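기록 | 강연·발표 원고

세탁물 분류 기준을 다시 짜며: 소규모 숙박업소의 린넨 관리 (발표자 메모)

2018. 01. 01. | 글 쑤언 꽉(Xuân Quách)

* 발표 시간 30분. 질문은 끝나고 받는다. 괄호 안은 읽지 않고 나만 보는 부분.

슬라이드 1. 인사

안녕하세요. 에크우드(Ekwood)에서 객실 린넨 관리를 맡고 있는 쑤언 꽉입니다. 오늘은 객실이 많지 않은 숙소에서 수건과 침구를 어떻게 나누고, 언제 버리고, 어떻게 기록하는지 말씀드리겠습니다. 대형 호텔 이야기는 하지 않습니다. 외주 세탁 계약을 크게 맺는 곳과는 사정이 다릅니다.

(마이크 확인. 뒷줄에 들리는지 먼저 물어볼 것.)

슬라이드 2. 출발점

저희는 오랫동안 세탁물을 색으로만 나눴습니다. 흰 것은 흰 것끼리, 색 있는 것은 색 있는 것끼리 돌렸습니다. 집에서 하는 방식 그대로입니다. 그런데 9월에 재고를 맞춰 보니 얼굴 수건이 장부보다 많이 부족했고, 남아 있는 것도 상태가 고르지 않았습니다. 같은 날 들여온 수건인데 어떤 것은 새것 같고 어떤 것은 가장자리가 다 풀려 있었습니다.

처음에는 분실이라고 생각했습니다. 손님이 가져가는 경우도 있긴 합니다. 그런데 폐기 봉투를 열어 보니 멀쩡한 수건이 꽤 나왔습니다. 얼룩이 하나 있다고 버린 것, 짝이 안 맞는다고 버린 것, 걸레로 쓰려고 빼 두었다가 그냥 버린 것이 섞여 있었습니다. 버리는 기준이 사람마다 달랐던 겁니다.

슬라이드 3. 색 대신 오염과 두께

그래서 분류 순서를 바꿨습니다. 먼저 오염 종류를 보고, 다음에 두께를 보고, 색은 마지막에 봅니다.

오염은 3가지로만 나눕니다. 일반 사용, 기름과 화장품, 혈액과 음식물. 처음에는 더 잘게 나눴는데 바쁜 시간에는 지켜지지 않았습니다. 객실을 정리하는 사람이 복도에서 바로 판단할 수 있어야 합니다. 선크림과 파운데이션은 모두 기름 쪽에 넣습니다. 여름에는 이 통이 제일 먼저 찹니다.

두께는 손으로 잡아 보고 나눕니다. 목욕 가운과 발매트는 두꺼운 쪽, 베갯잇과 시트는 얇은 쪽입니다. 두꺼운 것과 얇은 것을 같이 돌리면 건조 시간이 맞지 않습니다. 시트는 이미 말랐는데 매트 때문에 계속 돌게 되고, 그만큼 시트가 상합니다. 저희 시트 수명이 짧았던 이유의 상당 부분이 여기에 있었습니다.

(여기서 시트 견본 두 장 돌리기. 앞줄 왼쪽부터.) 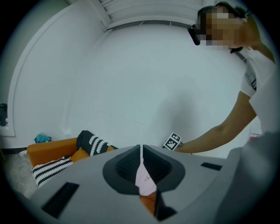

두께를 나눈 다음에는 뒤집힌 것을 펴고 주머니를 확인합니다. 가운 주머니에서는 립밤, 객실 열쇠, 휴지가 나옵니다. 휴지는 한 번 돌고 나면 전체를 다시 빨아야 합니다. 주머니 확인은 세탁실이 아니라 객실에서 합니다. 세탁실까지 내려온 물건은 어느 방 것인지 알 수 없기 때문입니다.

슬라이드 4. 얼룩 처리

얼룩은 세탁 전에 따로 봅니다. 혈액은 찬물, 기름은 중성세제를 묻혀 10분 둡니다. 커피와 와인은 문지르지 않고 눌러서 뺍니다. 표백제는 마지막에 씁니다. 예전에는 무엇이든 표백제부터 넣었는데, 섬유가 약해져서 가장자리부터 풀렸습니다.

스텔섬(Steltham)에서 숙소를 운영하는 아르웰 러독(Arwel Ruddock) 씨에게 배운 방법이 하나 있습니다. 얼룩이 있는 부분을 고무줄로 묶어서 내려보내는 겁니다. 펼쳐서 찾을 필요가 없습니다. 고무줄은 세탁 전에 반드시 풀어야 하고, 저희는 푼 고무줄을 세탁기 위 그릇에 모읍니다. 그릇이 비어 있는데 묶인 수건이 내려왔다면 누가 그냥 돌린 겁니다.

슬라이드 5. 폐기 기준

얼룩 빼기는 2번까지만 합니다. 그래도 남으면 객실용에서 뺍니다. 객실에서 뺐다고 바로 버리지는 않습니다. 모서리를 조금 잘라 표시하고 청소용으로 돌립니다. 모서리가 잘린 수건은 다시 객실로 올라갈 수 없습니다. 글씨로 적어 둔 적도 있는데 몇 번 빨면 지워졌습니다.

버리는 것은 구멍이 났거나 올이 길게 풀린 것뿐입니다. 버릴 때는 장부에 날짜, 종류, 이유를 적습니다. 이유 칸은 "해짐", "얼룩", "기타"로 두었습니다. "기타"가 많아지면 기준을 다시 이야기합니다.

(질문이 자주 나오는 부분: 장부는 종이. 컴퓨터로 옮기는 건 한 달에 한 번.)

슬라이드 6. 보관

개어 놓은 수건은 새로 들어온 것을 아래에 넣고 위에서부터 씁니다. 당연한 이야기인데 저희는 안 지켰습니다. 위에 올려놓고 위에서 꺼내면 맨 아래 것은 계속 아래에 있습니다. 새것 같은 수건과 해진 수건이 섞여 있던 이유입니다.

선반은 벽에서 조금 띄웁니다. 장마철에 벽 쪽 수건에서 냄새가 났습니다. 향이 나는 제품으로 덮지 말고 공기가 지나가게 하는 편이 낫습니다. 두꺼운 매트는 개지 말고 말아서 세워 둡니다.

슬라이드 7. 구매

같은 제품을 계속 사는 것이 생각보다 어렵습니다. 저희는 몬딘(Mondine)이라는 제품을 쓰다가 색이 바뀌어서 한동안 두 가지가 섞여 있었습니다. 손님은 잘 모르지만 개는 사람은 크기가 달라서 불편합니다. 지금은 한 층씩 바꿉니다. 한꺼번에 바꾸면 낡는 시기도 한꺼번에 옵니다.

견본은 꼭 받아서 10번 이상 빨아 보고 결정하십시오. 새 수건의 촉감으로는 알 수 없습니다. 줄어드는 정도도 그때 봅니다. 빨기 전에 크기를 재서 적어 두는 것을 잊지 마십시오. 저는 두 번 잊었습니다.

슬라이드 8. 남은 문제

기름 쪽 통이 차면 다른 통에 넣는 일이 아직 있습니다. 통을 큰 것으로 바꿔 봤더니 무거워서 계단으로 내리기 어려웠습니다. 올해는 작은 통을 하나 더 두고 지켜볼 생각입니다. 베갯잇은 따로 망에 넣을지 아직 정하지 못했습니다. 혹시 망을 쓰시는 분이 있으면 쉬는 시간에 말씀해 주십시오.

질문 받겠습니다.

(견본 시트 회수할 것.)

분류: 숙박 운영 > 객실·세탁

댓글

복도끝방: 모서리 자르는 방법 저희도 해 봤는데 자른 데부터 풀리더라고요. 오버로크를 한 번 치면 오래갑니다.

민박7년차: 베갯잇은 망에 넣으면 구김이 심해요. 저는 그냥 지퍼 잠그고 뒤집어서 돌립니다.

khong_house: 발매트 세워 두는 거 좋네요. 선반이 좁아서 고민이었는데 바로 해 보겠습니다.

소나기: 장부 양식도 올려 주실 수 있나요? 종이로 쓰신다니 더 궁금합니다.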